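Print this page E-mail this article

Search this journal Advanced search Go

4. Comparison of the Finger Sets

4.1 Setup

Both finger sets were tested on the same arm, with the same wrist camera and the same controller. The only parts changed between blocks of trials were the fingers and, where the pad thickness required it, the closing offset in the controller. The first set, called the Bradau fingers in this paper, has flat padded faces with rounded edges. The second set, the Okotura fingers, has a shallow V-groove cut along each face and a harder pad. Both were mounted on a parallel gripper driven by one motor, so the two fingers always move together.

The Bradau fingers were already in use in our lab before this work started, and most of the early grasp settings were tuned on them. This gives them an advantage that we tried to remove by re-tuning the closing speed and force limit for the Okotura fingers before any scored trial was run. Tuning was done by the second author, who did not take part in the scoring.

All trials used a cooking play set on a glossy white table. The set was chosen for the bowl, which has a thin raised rim and a sloped wall, and for the pan on the toy stove, which sits higher than the table surface. A gripper that does well on the bowl rim does not always do well on the pan. The table was left glossy on purpose. Earlier work by our group used a matte cloth, and the camera results from that work did not carry over when the cloth was taken away.
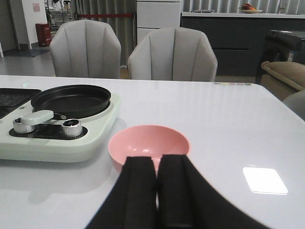 Figure 3. Wrist camera view with the gripper at the near rim of the bowl. The toy stove and pan are on the left.

The wrist camera looks along the fingers, so the fingertips are always in view. This helps when judging the gap between finger and rim, but it also means that the fingers hide the part of the object that matters most. In Figure 3 the near rim of the bowl is behind the fingers. The controller has to work from the part of the rim it can still see, together with the last estimate made before the fingers covered it. We call this the hold-over estimate. It is kept for 300 milliseconds and then dropped. If no new estimate has arrived by then, the arm stops and backs off along the approach path.

Glare was the other problem. Bright patches on the table can have edges as strong as those of a pale object, and the Somboon rim detector used in our first version would sometimes lock on to one. Changing the exposure helped with the patches but made the inside of the bowl harder to read. In the end the exposure was left alone and a check was added to the detector: a candidate rim is thrown out if it does not move as expected when the wrist moves. Reflections shift across the table as the camera travels, so most of them fail this check.

4.2 Rim grasps

A rim grasp is made with one finger inside the bowl and the other outside, closing on the wall between them. It is the simplest way to lift a bowl that is wider than the gripper can open. It is also easy to get wrong. If the inner finger goes too deep it meets the sloped wall before the fingers have closed, and the bowl tips. If it does not go deep enough, the pads hold only the lip and the bowl can turn in the grasp once it leaves the table.

The trials were run with the bowl empty and with toy food in it. Food changes the task in two ways. It takes up room at the bottom of the bowl, which limits how far the inner finger can go, and it moves the center of mass whenever a piece slides.

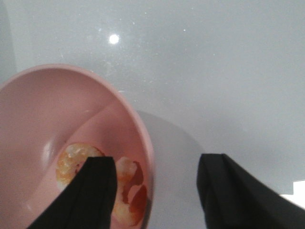 With pieces of shrimp in the bowl, the inner finger and the food compete for the same space. The controller does not plan around separate pieces. It treats anything inside the bowl that is not bowl-colored as a raised floor and sets the depth of the inner finger from that. This is a crude rule, and it leads to shallow grasps when a single piece is curled up against the wall near the grasp point. We kept it for both finger sets so that the comparison would stay fair.

The flat Bradau faces were more forgiving of a shallow grasp. The pad gives a little as it closes, and the contact area on the wall stays large even when the wall is not quite parallel to the finger. The Okotura fingers needed better alignment. When the groove lined up with the lip the grasp was very firm, and we could not turn the bowl by hand. When it did not line up, only the two edges of the groove touched the wall, and the bowl often rocked between them during the lift.

Over the whole study we logged 3448 grasp attempts. The first 3000 were used for the results in this section, and the rest were set aside for the camera tests described in Section 5. An attempt was scored as a success if the bowl was lifted, held for 3 seconds, and put down again with the same contents. Attempts in which a piece of food was pushed out by the inner finger were scored as failures, even if the lift itself went well. Khairul Chong and Syafiqah Wuisan scored the logs separately, and differences were settled by looking at the video together.

4.3 Pan and handle grasps

The order of the two sets was reversed for the handle on the toy stove. The V-groove centers a narrow part as the fingers close, and the Okotura fingers got hold of the handle even when the approach was off to one side. The Bradau fingers could hold it too – but with a poor approach one finger reached the handle first and pushed the whole stove across the table. A softer contact threshold reduced this, at the cost of a slower approach.

For the pan the two sets were close. The shallow rim leaves little to hold, and most failures came from the height estimate and had little to do with the shape of the finger. We repeated one block with the Flesetti controller in place of our own and saw the same pattern, so we do not think the closing profile is to blame.

We use the Bradau fingers for the remaining tests in this paper. Readers working mainly with handles and other narrow parts may prefer the grooved type.

This site uses cookies to remember your settings. By continuing to browse you accept their use. Accept Cookie settings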